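旧衣回收与装袋 常见问题

Lasbridge 社区衣物站
整理：Antigoni Bakalis
更新日期：2016-12-18

各位邻居好。中文不是我的母语，如果有句子读起来奇怪，请告诉我，我会修改。这一页收集大家在服务台和邮件里问得最多的问题。如果您的问题不在里面，请看最后一条。

一、送来之前

什么衣服可以送？
干净的、还可以穿的衣服都可以：外套、毛衣、裤子、衬衫、儿童衣服。围巾和帽子也收。床单和毛巾请单独装一个袋子，并在袋子上写明。

什么不收？
内衣、袜子、枕头、被子、泳衣不收。有霉味的衣服也不收，即使洗过一次。鞋子请送到 Fekholm 的收集点，我们这里没有放鞋子的架子。

衣服需要熨吗？
不需要。但是必须洗过，并且完全干透。有一点潮的衣服在袋子里放两天，整袋都会有味道，我们只能全部丢掉。

掉了一颗扣子可以吗？
可以。如果扣子还在，请把它放进小信封，用别针固定在衣服里面。拉链坏了的外套也可以送，请在纸条上写“拉链”，我们会放到修补的那一堆。

口袋要检查吗？
请一定检查。我们找到过钥匙、车票和一副假牙。找到的东西在服务台保存到下一个二月底，之后不再保存。

二、用什么袋子

一定要用蓝色的袋子吗？
最好用。蓝色半透明的薄塑料袋在服务台免费领取，每户每次 2 个。我们用颜色来区分：蓝色袋子是衣服，白色袋子是布料和床单。黑色垃圾袋请不要用，有一次一袋很好的毛衣差一点被当作垃圾收走。

自己家里的袋子可以吗？
可以，只要是干净的、没有破洞的。纸袋下雨天容易破，不太合适。

袋子很薄，会不会破？
装得太满会破。请装到三分之二，留出上面的部分来打结。带金属扣的皮带要先取下来，卷好，放在衣服中间。

三、怎么叠，怎么装

深色的厚衣服怎么处理？
黑色和深色的衣服容易粘毛，请先用粘毛滚筒滚一遍，再放进袋子。不要和白色的衣服放在同一个袋子里。厚的布料不用叠得很小，顺着它自己的褶子对折两次就够了。
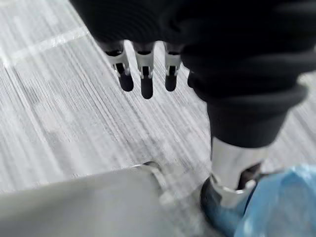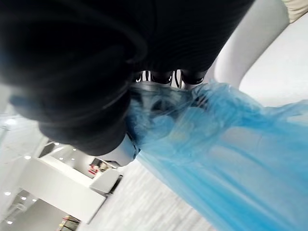
袖子要怎么放？
把袖子向后背折进去，袖口朝下。袖口如果是卷起来的，请先放平。卷着的袖口在袋子里压久了会留下很深的印子，后来的人要熨很长时间。

先放重的还是先放轻的？
先放重的。牛仔裤和外套在下面，衬衫和薄毛衣在上面。儿童衣服请放在一个小袋子里，写上尺码，再放进大袋子。

袋口怎么打开比较容易？
薄塑料袋的两层常常粘在一起。用两个手指捏住袋口来回搓几下，它就会分开。然后把袋口向外翻一圈，像翻衣领一样，这样放衣服的时候袋口不会自己合上。

要不要把空气压出来？
要。打结之前用手掌从下往上慢慢压。不要坐在袋子上压，袋底会裂开。

打什么结？
一个普通的单结。请不要打死结，也不要用胶带缠很多圈，我们每一袋都要重新打开检查。

四、送到哪里

可以放在门口吗？
不可以，请交到服务台。晚上放在门外的袋子会被雨淋湿，也会有人翻。

一次最多送多少？
每户一次最多 2 袋。如果是搬家，或者要整理家里老人的衣物，数量会比较多，请先写邮件给 Jhair Villanueva，他会给您安排时间。

可以寄过来吗？
可以，通过 Arabzadeh 快递站。请在单子上写“衣物站 44 号柜”。邮费由您自己付，我们没有这一项的预算，很抱歉。

五、之后

衣服去了哪里？
检查以后，一部分挂到本站的免费衣架上，一部分送到 Kinemeck 的冬衣仓库。今年我们送出了 540 件衣服，其中 192 件是冬天的外套。太旧但是干净的棉布会剪成擦布。

我送错了一件，能拿回来吗？
如果还没有检查，可以。请尽快来，并说明衣服的颜色、尺码和送来的时间。检查完已经送走的，我们没有办法找回。

可以指定送给某个人吗？
不可以。衣架是开放的，谁需要谁可以拿，我们不登记名字。

我想来帮忙整理，需要什么经验？
不需要经验。请穿舒服的鞋子，头发长的请扎起来。第一次来会有人教您怎么分类，大概一个上午就能学会。

还有别的问题怎么办？
写邮件或者到服务台留纸条都可以。纸条请写大一点的字，我的眼睛不太好，中文手写字对我来说也比较难认。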